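Ref. 1304. Posted June 2018

Karppinen Textile Care is seeking participants for a wear trial of work shirts and table linen laundered at its Sellatstead plant. The trial compares two wash programs over a fixed number of cycles. Participants use the items in ordinary working life, return them on schedule, and fill in a short record sheet. 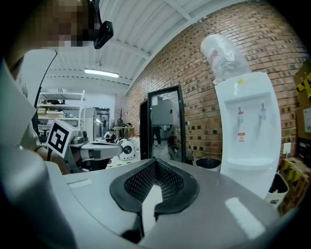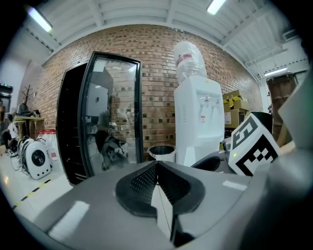
## Purpose of the trial

The plant currently washes rental shirts and napkins at a high temperature with an alkaline detergent. Flakeris, the detergent supplier, has proposed a lower-temperature program with a longer main wash. Laboratory swatches have been tested under both programs. Swatches do not sit under a seat belt, rub against a desk, or pick up gravy, and the results need to be checked on items in real use.

The trial measures the following:

- loss of tensile strength in the fabric, warp and weft
- shrinkage after washing and tunnel finishing
- graying of white items
- stain removal, by stain type
- seam failure at collar, cuff, and side seam
- wearer comfort, by questionnaire

## Who may apply

We need 42 individual participants for the shirt trial and 3 small food businesses for the linen trial.

Individual participants must:

- be 18 or over
- work at least four shifts per week in a job where a collared shirt is worn
- live or work within the Sellatstead delivery area
- be able to wear only trial shirts at work for the full 91 days
- have no known allergy to laundry enzymes or optical brighteners

Food businesses must:

- use cloth napkins or tablecloths at every sitting
- have a dry storage space for clean stock, separate from the kitchen
- name one person who will sign for deliveries and returns

Employees of Karppinen and Flakeris, and members of their households, are not eligible.

## What participants do

1. Attend a fitting at the plant. Collar, chest, and sleeve are measured, and shirts are issued in the nearest stock size. Alterations are not made.
2. Wear each shirt for one shift only. A shirt worn for part of a shift counts as worn.
3. Place worn shirts in the bag supplied. Do not pretreat, soak, rinse, or spot clean any item. A shirt that has been washed at home is removed from the data.
4. Complete one line of the record sheet per shirt: item code, date, hours worn, type of work, visible stains and their cause if known.
5. Hand over the bag at the weekly collection and sign the driver's slip.
6. Complete the comfort questionnaire at the end of each month and again at close.

Item codes are heat-sealed inside the collar band on shirts and along the hem on linen. Do not remove or cover them. If a code becomes unreadable, return the item in the small bag marked "Hold" and leave the code column blank.

Participants are assigned to one of the two programs by draw and will not be told which. Drivers and inspection staff work from item codes only and cannot answer questions about the assignment.

## Payment

Individual participants keep their trial shirts at close, apart from those selected for destructive testing, and are paid a fixed fee in two parts. The first part is paid after the midpoint inspection and the second after the final questionnaire is received. Participants who withdraw before the midpoint are not paid, but no charge is made for items returned in any condition.

Food businesses receive all linen and laundering free of charge for the length of the trial. Businesses with an existing rental contract will have it suspended and then resumed on the same terms.

Lost items are not charged to the participant. Please report them at the next collection so that a replacement can be coded and issued.

## Skin reactions

Both programs use detergents already on sale for commercial laundry. Any participant who notices itching, redness, or a rash where the shirt touches the skin must stop wearing trial items and call the trial office the same day. Such participants may leave the trial with full payment.

## Data

Names and addresses are held by the trial office and are kept apart from the item records. Published results will give item codes and job types only. The stain record will be stored in Skakura, the plant's stock system, and deleted when the final report has been accepted. Participants may ask for a copy of their own record sheets.

## How to apply

Request an application form from Pirjo Hirvonen at the trial office, quoting the reference number at the top of this notice. The form asks for job type, usual shift pattern, shirt size, and preferred collection point. Applicants who returned the interest form in May still need to complete the full application.

Food businesses should write to Oskari Rautiainen, linen services, stating the number of covers per day, table sizes, and current linen supplier. A site visit will be arranged before any business is accepted.

Technical questions about the wash programs or test methods go to Hilkka Hakala, textile laboratory. Test methods are available on request as a separate document.

Applications are considered in order of receipt until all places are filled. Late applicants are placed on a reserve list and may be called if a participant withdraws before the first collection.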